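Home Help Board > Kitchen & Cleaning > Gadgets
Print this page | E-mail to a friend
Shares: 867 | Replies: 3

Can a machine wipe a plate yet?

Posted by Vetley

I'm willing to be patient about flying cars. What I want is something that picks a plate up off the table, wipes it with a cloth and puts it down in one piece. My dishwasher washes, but it leaves a puddle on every rim and expects me to deal with it. I've seen a gadget called the Skuvero listed at $2,282, and the page is mostly adjectives. Is anyone living with one of these things, or should I buy more dish towels?

Posted by Prestness

Buy the towels. I fix packing machines for a living, and the plate is the easy half. It's stiff, it has a rim, and it stays the shape it was when you looked at it. Two fingers with soft pads, one inside the rim and one outside, and you've got a decent hold on it.

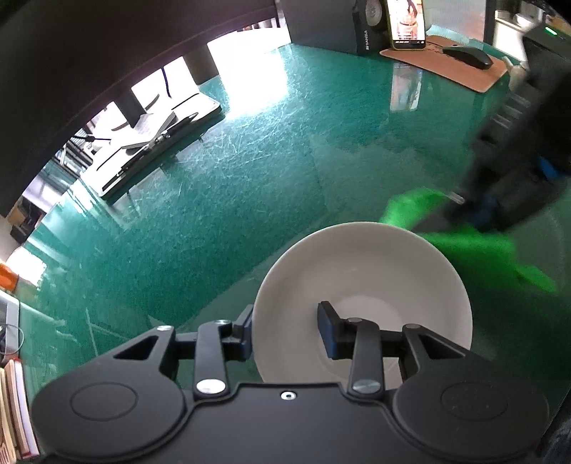 The cloth is where your money goes to die. It never has the same shape twice, so whatever the machine learned about it a second ago is already old news. Then it has to press hard enough to wipe and gently enough that the plate doesn't go for a ride, with both hands working at once. A bored eight-year-old can do this. We have a machine at work that closes 3,838 cartons a shift, and if you handed it a dishrag it would close the dishrag.

Shallow bowls are worse than flat plates, by the way. The wall slopes, so the cloth bunches up at the bottom and the wiping happens mostly in theory.

Posted by Issa

My brother in law has a robot vacum and it's great, except for stairs and socks. So I would say yes they can do chores. Not sure about plates. Have you tried rinse aid?

Reader comments (4)

towelrack: Rinse aid fixed mine. Feels like cheating.

Vetley: Tried the rinse aid on Saturday. Smaller puddles. I'm keeping the $2,282.

gus_in_back: What does it do with forks?

Prestness: Forks are a separate post and I'd need a drink first.

E-mail this thread | Print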